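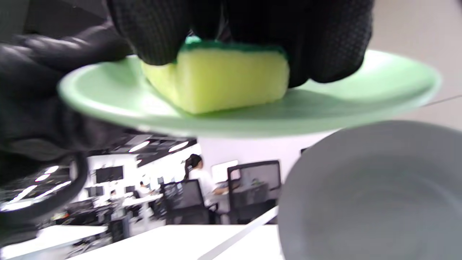
Wandanel project – minutes of the method meeting
10th September

Present: Esperanza Aranda (chair), Segundo Huanca, Theano Kourkoulas, Tariq Tanoli (minutes)
Apologies: Efraín Ccori

1. Previous minutes
Accepted. Theano's item on glove sizes is closed.

2. Plate wiping results
Segundo reported on the comparison between the two training sets. Both policies were trained on 400 demonstrations of wiping a plate with a sponge and tested on the same arm. Set A used wrist views only. Set B added the head view. The policy from set B lost the plate edge less often when the plate was tilted. On flat plates there was no clear difference.

Theano asked if the gain came from the extra view or from set B being recorded later, by people with more practice. Segundo could not rule that out. Esperanza wants set A retrained on the later recordings with the head view dropped before the result goes in the report.

3. Recording
Of 700 episodes recorded so far, 538 passed the tracking check. Most rejects were jumps in the right hand pose. Tariq thinks the controller mount shifts on the glove during hard scrubbing – Theano thinks it is the tracking itself. To be tested with the mount taped down.

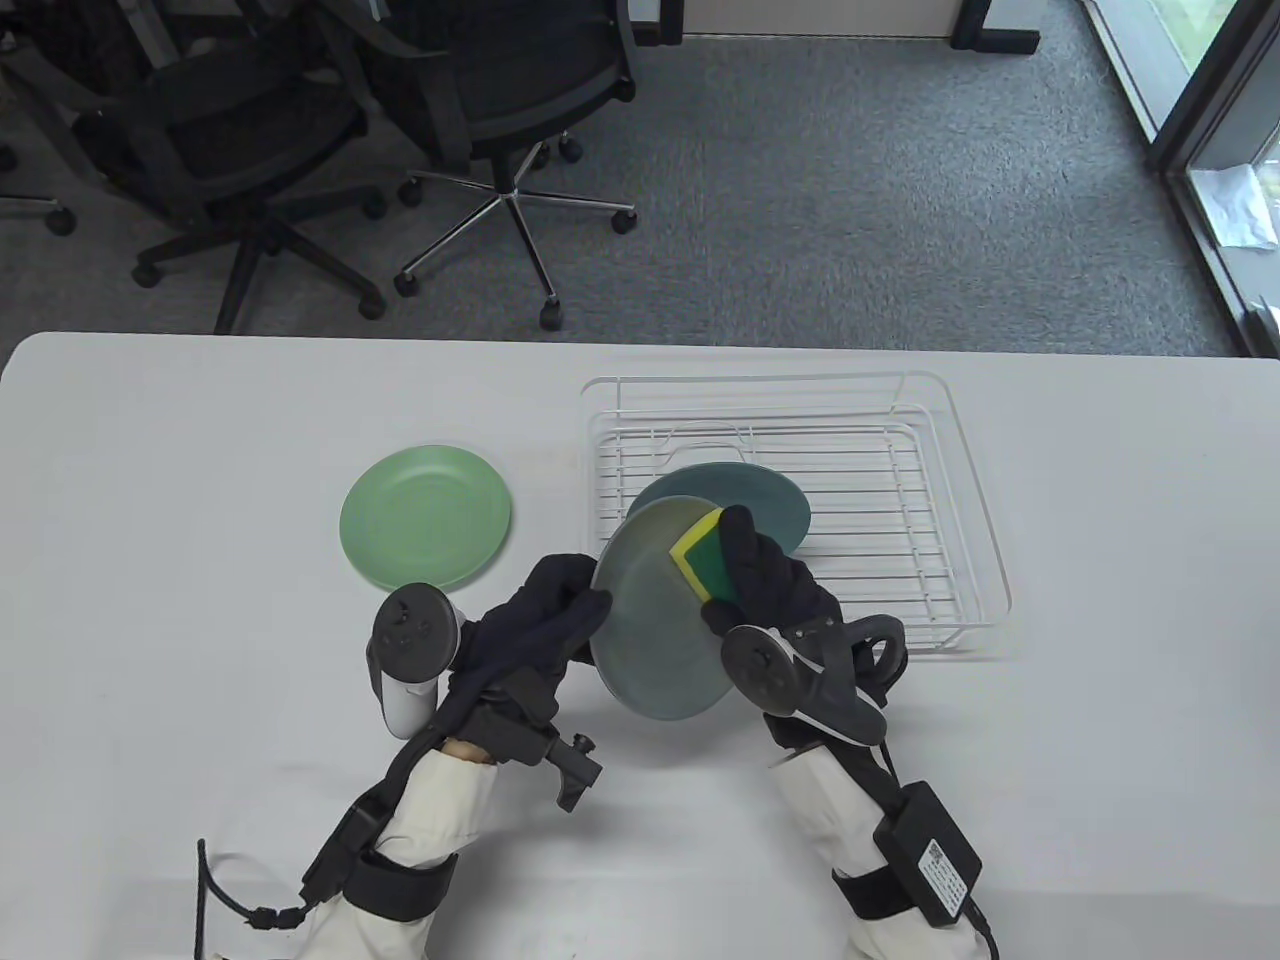 The target stays at 800 accepted episodes. Wiping and racking will be labeled as separate steps from now on. Old episodes keep the single label until Efraín has finished the split script.

4. Contact force
The current method has no force signal. Segundo proposed estimating pressure from how far the sponge is squeezed in the wrist view. Theano doubts this will hold for a second type of sponge. Agreed to try it on a small batch first.

5. Actions
Segundo: retrain set A as above.
Theano: mount test, both hands.
Efraín: split script, then send to Tariq.
Tariq: ask Gruteck about spare brackets.

6. Any other business
Esperanza will send the draft to the Lozano group at the end of September. Comments to her before then.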